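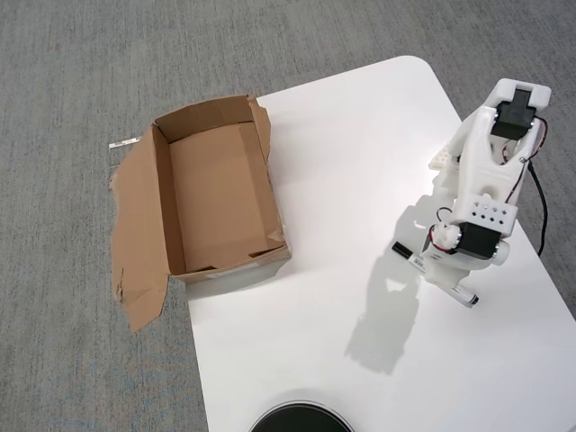
The Second Life of the Cardboard Box

Few objects in the modern office are handled as often, or considered as seldom, as the cardboard box. It arrives with a delivery, is opened in haste and is either flattened for recycling or kept on a table for a purpose that has yet to be decided. In March the facilities department at Linstead, a shared office and workshop building with 600 desks, began to examine what became of the boxes that were kept.

The study was prepared with Nakov, a storage consultancy, and covered the 2,787 parcels received at Linstead over nine months. Most of the packaging left the building promptly. A smaller share remained in use as trays for stationery, cables, post and small tools, and it is this share that concerned the authors of the report. Boxes of this kind had never been bought, so they appeared on no inventory and were replaced on no schedule.

Condition proved to be the principal difficulty. A box that has been pulled open by hand seldom opens cleanly. The flaps tear along the glued seam, the edges are left ragged, and scraps of tape find their way on to the carpet. None of this prevents the box from holding pens, but it does affect how much of a table the box takes up. A long flap folded outwards may add considerably to the space required, and one that hangs past the edge of a table is easily caught by a passing sleeve.
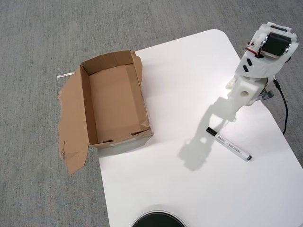 Linstead has accordingly adopted a short set of rules. Flaps are to be cut away with a knife or folded inside the box. Old delivery labels are removed or covered, and each box is given a plain heading on the side that faces the room. Boxes should stand wholly on the table, with the longer side parallel to the edge. Any box that has lost its shape is sent for recycling at the end of the month.

The department also considered replacing cardboard altogether. Eltberg, which supplies the building's shelving, offered a range of rigid trays, and 74 were placed on trial on the upper floors. Staff found them sturdy but were reluctant to cut them down or write on them, and several teams asked to have their boxes back. The trays have since been moved to the post room, where they are well liked.

Marker pens were among the items most often kept in the open boxes. They roll when left on a smooth white table, and a shallow box with a flat bottom contains them well enough.

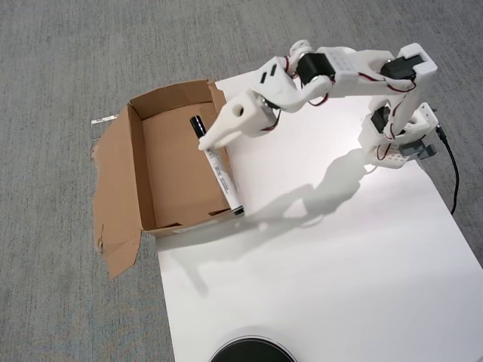
A black-and-white marker at an open cardboard box, its left-hand flap folded out beyond the table.

A second stage of the work will deal with cupboards and is to be carried out with the design practice Ratanaporn. The rules on boxes will remain in force in the meantime, and printed copies are available from the Linstead reception desk.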